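**Grarkau contemporary music week: program is up, and what happened to the late concerts?**

**oboe_and_out** wrote:

The full program went online this morning, July 15, 2026. Compared with last year the 10 pm concerts are gone completely. There were five of them in the old format and for me they were the reason to make the trip. Now everything ends by nine. Does anyone know if this was a money thing or a hall thing?

**trudvang** wrote:

Hall thing, as far as I know. The old customs building lost its late permit in May. The big hall has 880 seats and they weren't going to put a solo bass clarinet set in there for 60 people.

**K_Szalai** wrote:

Kinga Szalai here, I play in the Lunden ensemble, so I'm biased. The permit is part of it. The other part is that the late sets sold badly two years running. Total attendance last year was 3,413, and the late concerts were a small slice of that. I liked playing them too.

**oboe_and_out** wrote:

OK, but "sold badly" for a room that holds 200 is still more people than most new music gets where I live.

**mute_in_bflat** wrote:

I'm fine with it. I'm old and I want to be in bed by eleven. The thing I'd complain about is two Trimov pieces on the opening night and then nothing by anyone under 40 until day four. Already checked in across the river, second floor, sun on the bed.
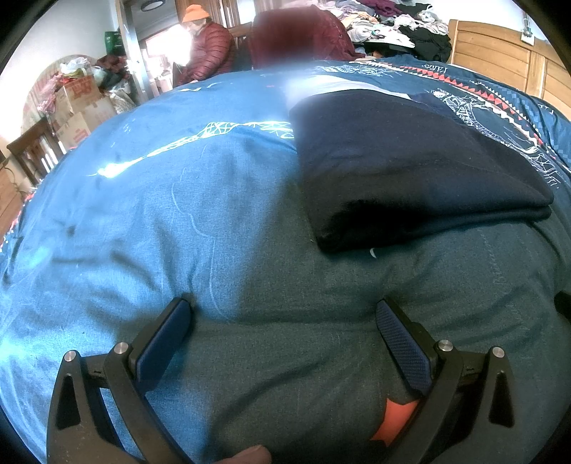
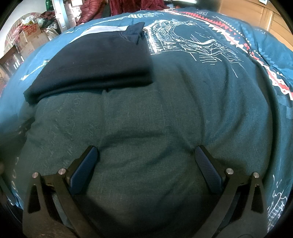
*The blue bedspread, both times. Room is fine, street is quiet.*

**trudvang** wrote:

You're there early. Are the rehearsals open this year?

**mute_in_bflat** wrote:

Mornings only, and you have to sign up at the desk. I put my name down for the Szabó quartet.

**rustad_aa** wrote:

Disagree about the Trimov. The second piece hasn't been played since the premiere and it needs the full orchestra, so opening night is the only place it fits. I'd drop the panel discussion before I dropped that. Last year's ran 40 minutes over and we missed the start of the percussion concert.

Åsmund Rustad

**mute_in_bflat** wrote:

I didn't say drop it. I said two on one night is a lot. Put one of them on the closing concert.

**K_Szalai** wrote:

The closing concert has a different conductor and no harps. It was looked at.

**oboe_and_out** wrote:

Is the day pass still worth it without the late sets? It went up by 15 and I count one less concert on most days.

**trudvang** wrote:

If you go to three concerts in a day, yes. For two, buy single tickets. The church concerts are free either way but get there half an hour before, the side seats are behind pillars.

**oboe_and_out** wrote:

Thanks. I'll probably come for the last three days and skip the opening. Kinga, which day is Lunden on?

**K_Szalai** wrote:

Day five, 6 pm, small hall. We're doing the Szabó nonet and a new piece that I haven't seen the last pages of yet.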